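Sim bench notebook, Wednesday, October

Uruva trial, second week. Notes on the kitchen pack and on the licence terms, so we don't go over the same ground again when the Haugland quote comes in.

Where we are. Uruva is the simulation kit from Niltley: a scene editor, a library of household rooms, and a runner that plays our control code against a simulated arm. The trial licence covers one seat and the kitchen and dining pack. The office and bathroom packs are listed but greyed out. We get full physics and rendering, with a cap of 3,000 episodes for the trial period. The paid tier is 4,000 a year per seat, support included, and the packs are extra. I have asked for the pack prices in writing and have not had them yet.

Install. Did it again from scratch this morning on the second workstation to see if last week's trouble was ours. It was partly ours. The graphics driver was too old and the installer does not check for that, it just leaves you with a grey window. After the driver update it came up first time. The guide still tells you to set the asset path in the config file, but the current version ignores that line and reads it from the launcher settings. Lost the best part of an hour to that last week. Put the right path on the card taped to the monitor.

Loading. The first load of the kitchen room is slow while it builds its cache, long enough to go and make tea. After that it opens quickly. Clearing the cache between versions seems to be needed. I didn't do it after the point update and the cupboard doors had no collision at all, the arm went straight through them. Cleared, reloaded, fine.

Our arm model. Imported from the usual description file. Joint limits came across properly. Joint damping did not, it was set to zero on every joint and the arm rang like a bell on the first move. Typed the values in by hand. Uruva saves them with the scene and not with the robot, so they need doing again for each new room unless you copy the robot block over. That is a nuisance and I have put it on the list for Niltley.

Placing objects. The shuffle tool picks items from the library and drops them on whichever surfaces you tick. You can set a seed, and the same seed gives the same layout on both workstations, which I checked. What it does not have is any notion of what goes with what. Tableware, fruit, books and clothes all come out of one bag unless you make your own groups. For our purposes I don't mind, mixed clutter is harder and we want it hard. For anyone who wants a tidy-looking demo it would mean an afternoon of making groups.

There is also no minimum gap setting. Items can be dropped touching or one on top of another. Sometimes useful, sometimes it makes a grasp impossible and the episode counts as a failure anyway. I would like a flag for those so we can filter them later.

Test run. Took 13 seeds, five attempts on each, picking from the counter only. Simple top grasp, nothing clever. I have not written up the scores because the gripper friction was still on the default and I don't trust it. What I can say from watching:

– Flat things are the trouble. The top grasp needs something to close on, and a plate or a shut book gives it very little.
– Long handles confuse the target picker. It takes the middle of the bounding box, which for a pot with a handle can be a point in thin air.
– Round fruit rolls when nudged, and the rolling looks believable.
– Bread is modelled as a rigid block. Don't use it to tune grip force.

Layout from one of the seeds, for reference when we talk about the target picker:
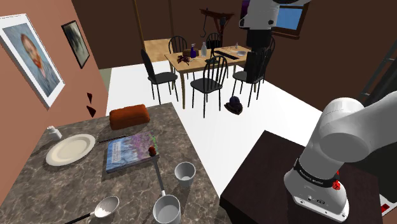
Kitchen and dining room, shuffled objects. Long-handled pot at the near edge of the counter, small fruit on top of the book.

The pot is a good case to keep. I have marked this seed as a regression test, along with two others that have crowded counters.

Compared with Rarley. We still have the old Rarley licence until it lapses. Rarley is quicker to start and its contact handling is steadier with small parts, but its rooms are bare and we end up building everything ourselves. Uruva wins on rooms by a long way. If all we did was bench assembly I would stay with Rarley. For the household work I would go over, provided the pack prices are sensible.

Support. Sent two questions through the Niltley form. The damping one was answered the same afternoon, with a proper answer from someone who knew the code. The one about headless running has gone quiet.

To do:
Set gripper friction from our own pull tests and rerun the same seeds.
Try headless on the server. If it won't run without a display the seat price looks a lot worse.
Ask whether unused trial episodes carry over.
Chase pack prices.
Copy the robot block into the shared folder with the damping values in it.

Left the second workstation logged in with the cache built. Please don't update it until the rerun is done.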